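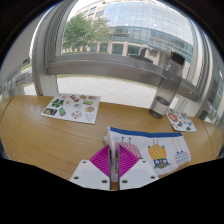 Figure 11-1. Window table with the cloth nearest to the gripper. The bottle and the sticker sheets stay further back.

11. Showing the hand gripper to visitors

This section is for the person who stands at the table during an open day or a booked visit in Risbridge. It is assumed that you have already read the sections on charging and on changing the finger pads. If you did not use the gripper yourself before, please practise for one afternoon first.

The visitor holds the gripper in the hand, closes the two fingers on an object, moves the object and opens the fingers again. The camera on the gripper records what the fingers do. Later the recording is used for teaching an arm the same movement. Most visitors understand this quickly when they hold the tool, and much slower when they only hear it explained, so give them the tool early.

11.1 Before the visitors arrive

Start one hour before the first group. With experience it takes half of this time.

1. Clear the table and wipe it with a dry cloth. Do not use spray on the wood.

2. Look at both finger pads. The ribs must be clean and no rib may be torn. If there is dust between the ribs, remove it with the soft brush from the Shibata case.

3. Check the screws on both finger plates with the small key. They should be firm. Do not turn them with force, the thread is in plastic.

4. Close the fingers slowly two or three times with nothing between them. The movement must be even on both sides. If one finger comes later than the other, do the alignment in section 7 and start again from step 3.

5. Wipe the camera lens with the lens cloth only. The printed cloth on the table is a demonstration object and must not be used for this.

6. Switch on the gripper and open Ceseo on the laptop. Wait until the live picture is steady.

7. Hold the gripper above the table in the way a visitor will hold it. You should see both pads at the bottom of the picture and the table behind them. The corners of the picture are black with this lens and the straight edge of the table becomes round. It is no fault, please do not try to correct it in the settings.

Note: Visitors ask about the round picture very often. It is enough to answer that a wide lens sees the fingers and the room at the same time.

11.2 Placing the objects

The objects are ordinary ones. We tried special blocks and balls at the beginning, and people were polite about them, but they did not stay. With a folded cloth or a bottle they stay and try again.

1. Put the sticker sheets near the window side of the table, one left and one right, with free space between them. Put them down flat. A corner that stands up will be caught by a sleeve.

2. Stand the bottle between the sheets. The cap must be closed tight. Fill it only in the lower part. A full bottle is too heavy for a child's first grip and an empty one falls over when it is touched.

3. Put the object for the present exercise on the near side, where the fingers reach it without passing over the bottle.

4. Keep the other objects in the tray under the laptop. Only one object should be on the near side at any time.

5. Compare with the figure for your exercise. The places do not need to be exact to the millimetre. When the table looks the same from one group to the next, though, the recordings are easier to sort in the evening.

Caution: Do not lay the gripper down on its pads between two groups. The ribs take a bend that stays for hours. Use the stand.

Caution: In the months with low sun the window side becomes too bright between 2 and 3 p.m. Lower the blind by half. If the blind is lowered completely the picture in Ceseo becomes noisy, and you will have to put on the ceiling light too.

11.3 Exercise A: the folded cloth

This exercise is good for the start. Nothing can break and it looks easier than it is.

1. Fold the cloth so that the border is on the far side and the open layers are at the left.

2. Give the gripper to the visitor. Ask if he or she is left-handed and move to the other side if so.

3. Ask the visitor to lift the whole cloth, to hold it for a moment and to put it back.

4. Ask now for the upper layer only. Do not help at the first try.

5. If the visitor does not succeed after some tries, show it once yourself: come in with one finger tip low at the left, where the layers are open, and close slowly.

The owls on our cloth are a help with small children. You can say "take the owl by the legs" and they know at once which edge is meant. They stand on their heads when the border is on the far side, and you will be told so by the children. You may turn the cloth for them, but turn it back before the next recording.

Note: If somebody asks why it is so hard, ask them to lift the layer with their own thumb and finger and to say what they feel. Usually the discussion goes well from there and you do not need the prepared text on the card.

11.4 Exercise B: the small packet 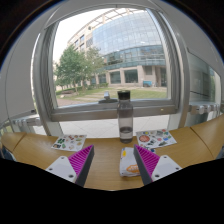 Section and pictures: Minoru Sasaki, Prestov visitor team, Risbridge. Revised in January.

1. Take the cloth away completely and put it in the tray.

2. Lay the snack packet flat on the near side, in the middle, in front of the bottle. Use a packet that was not opened.

3. Ask the visitor to bring the fingers down from above, one at each side of the packet, and to stop before touching it. With the pads leaning to each other there must still be a visible gap.

4. Let the visitor look at the laptop now, with the hand in the same position. For many people it is the best moment of the visit - they see their own grip from the place of the tool.

5. Close the fingers slowly. A crinkled packet can slide upwards out of the pads when they are closed fast. If this happens, just lay it down again.

6. Ask the visitor to put the packet on the free part of the table at the right or the left, but not on a sticker sheet.

Caution: The packet is no gift. After one morning on the table the foil is weak. Keep fresh ones in the cupboard for the children who ask, and ask the parents about allergies before you give any.

Note: Some visitors try to take the bottle also. It is allowed when the group is small. Hold your free hand behind it, on the window side.

11.5 Recording

Recording is optional. The visitor must agree before the gripper is switched to record, and for a child a parent must sign. The forms are in the blue folder.

1. Press the record button in Ceseo. A short tone follows.

2. Let the visitor do one exercise from start to end. Do not talk about other things during it, the microphone is off but the visitor becomes distracted.

3. Press the button again and give the recording a short name: the letter of the exercise and the group number are sufficient.

4. If a face was in the picture, or if the visitor changes his mind, delete it at once in front of the visitor.

We have some 3,000 recordings from visits by now. They are uneven, and the colleagues who work with the arm tell us they like them for this. An expert closes the fingers always in the same way. A visitor comes too high, stops, comes again. Please do not throw away a recording only for the reason that the packet was dropped.

11.6 When something does not work

The live picture stops
Pull the cable on the laptop side, wait until the lamp on the handle goes out and connect it again. Ceseo does not need to be closed.

Message 266 on the laptop
The storage card is full. Change it for the spare one in the Shibata case. Do not delete old recordings during a visit to make place, in a hurry the wrong ones are deleted.

Message 135 on the laptop
The gripper was moved before the start check was ready. Put it on the stand, press Check and keep the hands away until the tone.

The fingers close but do not hold
Clean the pads with a slightly damp cloth and let them dry. Hand cream from the visitors is the usual cause. If it does not help, change both pads together, never only one.

The fingers stay closed
Let go of the trigger completely. Open them by hand at the plates, not at the pads. After this the gripper is not to be used for visitors on the same day.

11.7 After the last group

1. Switch off the gripper and put it in the case with the fingers open.

2. Empty the bottle and leave it without the cap over night.

3. Put the cloth to the washing if it was on the table for a whole day.

4. Copy the recordings to the Prestov drive and write the number of groups in the visitor book.

5. Write also what the visitors asked and you could not answer. We read these lines before each revision of this section.

6. Raise the blind and check the handle of the window.

For visits with the arm itself, continue with section 12. The arm is not to be switched on by one person alone.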